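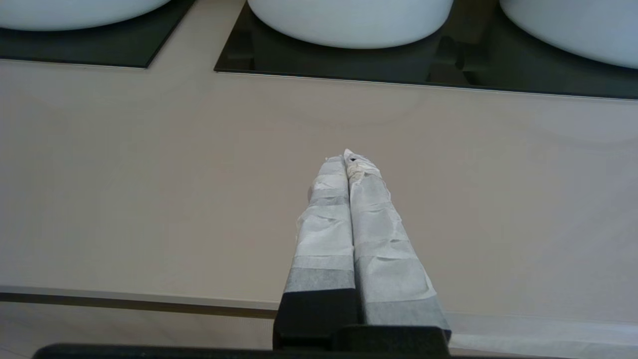
White paper tape, wrapped in layers, over a pale beige countertop.

The Quiet Glory of Paper Tape

There is a drawer in my kitchen that holds eleven rolls of tape, and if the house were on fire I'd be tempted to go back for the paper ones. Plastic tape has its uses, sure. But paper tape tears by hand, takes a pencil, folds around a corner and comes off a wall in June without bringing the paint with it. What more do you want from something that fits in your pocket?

I got curious enough last spring to drive out to Dradow, where the Skeltmont mill has been turning out paper tape on the bank of the Matar for three generations. The building is long and low and smells wonderful, like a new notebook somebody left in the sun. Inside, the paper starts out on a parent roll as tall as I am. It gets crinkled on purpose (that's the crepe, and it's why the tape can stretch around a curve), then coated, dried and sent down to the slitters.

Oh, the slitters! I could have watched them all day. A wide sheet goes in one side and a whole row of narrow rolls comes out the other, humming, each one with an edge as flat as a coin. On the morning I visited they had packed 1,721 rolls before the lunch bell, and the number was chalked up on a board by the door for everyone to see.

The mill keeps a sample library upstairs, and this was my favorite room. There are 286 tapes in it, stuck in strips on cards and filed in wooden drawers. Some are soft and nearly see-through. Some are stiff as a grocery bag. One, sold years ago under the name Viston, has a dry, toothy surface that takes ink beautifully, and I was sent home with half a roll that I'm rationing.

People who love this stuff really love it. The mill shop has a guest book, and I sat on the steps and read a good chunk of it over a sandwich. Quilters label their pattern pieces with it. Bakers date their flour bins. A piano teacher marks the fingering on practice keys, and one family measures the kids against a strip that runs up the pantry door and moves with them from house to house.

If you want to try a better roll than the one in your garage, start with a one-inch crepe in plain white. Store it on its side in a bag, out of the sun, and pull it slowly when you take it off — back over itself, close to the surface. Old rolls that split as you peel them can be saved with a few seconds in the microwave, though I'd test that on one you don't care about.

The shop is open from 9 a.m. until the bell at 3, and they'll cut odd widths if you ask.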